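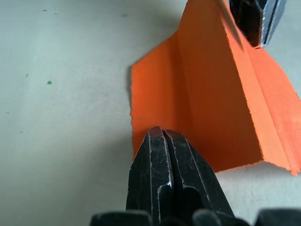 Narnier two-finger kit, week three

Quick one because I'm on shift in an hour and I promised Dennis I'd get this up before Sunday.

So. The Narnier. If you missed the last post, it's a gripper kit for small arms: two fingers, a wrist camera mount, a control box, a bag of screws. I got mine through Wragg, who had the best price by a mile at the time. 86 dollars off because the carton was dented. Nothing inside was hurt. Would buy dented again.

I've had it doing paper. Everybody does blocks and cups and I'm sick of blocks and cups. Paper is what I need it for anyway, the long plan is card blanks for Kirsty's print stall, pick up a sheet, fold it, set it down, next. Orange sheet in the photo is one of her offcuts. Torn edges, old creases, the lot. She gave me a whole shoebox of them, thanks Kirsty.

Setup

Fine. Mostly. The arm plate went on with the four bolts supplied, the camera mount took me two goes because the manual has the bracket drawn from behind and doesn't say so. Cable is too short if your control box lives under the bench like mine does. I moved the box. Annoying but whatever.

Software is called Clovel and it's a seperate download, which the box does not tell you. Took 18 minutes on my connection. After that it found the gripper first time, no fiddling with ports, and I have fiddled with a LOT of ports in my life so credit where due.

Calibration: run it twice. The first pass after power-on always comes out slightly wide for me. Second pass is good and stays good all evening.

Fingers

Love the shape. They taper down to a squared tip with a groove up the middle, so you get two little ridges to press with, and on thin stuff that seems to matter. My old rubber pads would skate right off the edge of a sheet. These get under it and hold.

The black finish scuffs though. Like, fast. You can see the silvery scratches already, all along the edges, and there's a reddish brown smudge right on the tip of one of them as well. I wiped it with a damp cloth and then with alcohol and it's still hanging on. If you want your kit to look new, this is not your kit. Hasn't changed the grip any that I can tell.

Spare fingers are sold in pairs only. Boo.

Folding

OK the bit people emailed about. Can it fold. Yes, sort of, with patience.

A sheet that's already creased, it does pretty well. Come in with the fingers either side of the crease, close slow, lift a touch, ease off. The paper wants to go that way and you're only helping. Dead flat sheets are a different story, half the time it bunches and I have to stop and start over. Dennis Parsons (he runs the same kit over at Latusthorpe, on a better arm than mine) told me to drop the closing speed way down and add a pause before the lift. Did that. Big improvement. Set speed to 8, leave force where it is, put the pause in by hand becuase the preset menu doesn't have one.

Heavier card I've only tried a few times. Holds it great, creasing it is another matter, there just isn't much squeeze at the tips. I might try scoring the card first. Kirsty has a scoring board I can borrow.

The camera view

Wrist camera is the best part of the kit for me. You see the fingers and the paper together, close in, and on a pale table an orange sheet stands out like crazy. White paper on my gray-white top was hopeless, Clovel kept losing the edge. So, colored paper or a dark mat. The bottom of the view is partly blocked by the gripper body and it's always blurry down there. You get used to it.

Also clean your table. I had the edge finder lock onto a crumb.

Things I don't like

Short cable, see above.
Manual. Thin, and the drawings are tiny.
Clovel forgets your last speed setting when it updates. It did this to me twice in June and I crushed a nice sheet both times.
Support answers, but slowly. Four days for a question about bolts.

Things I do

The tips. The camera. Quiet, too, I can run it at night and not wake the house. And it's taken over 300 closes now with no slop in the joint, which my last one could not say.

Worth it?

At the dented box price, yes, easy. Full price I'd want a longer cable and a second set of fingers thrown in. If all you're moving is blocks, get something cheaper and spend the rest on a decent arm. If you're doing thin stuff, paper, fabric, labels, I'd look hard at this one.

Next post is the scored card, assuming I get the board off Kirsty Clegg before she packs for the fair. I'll stick my pause settings in the comments tonight, bug me if I forget. Gotta run.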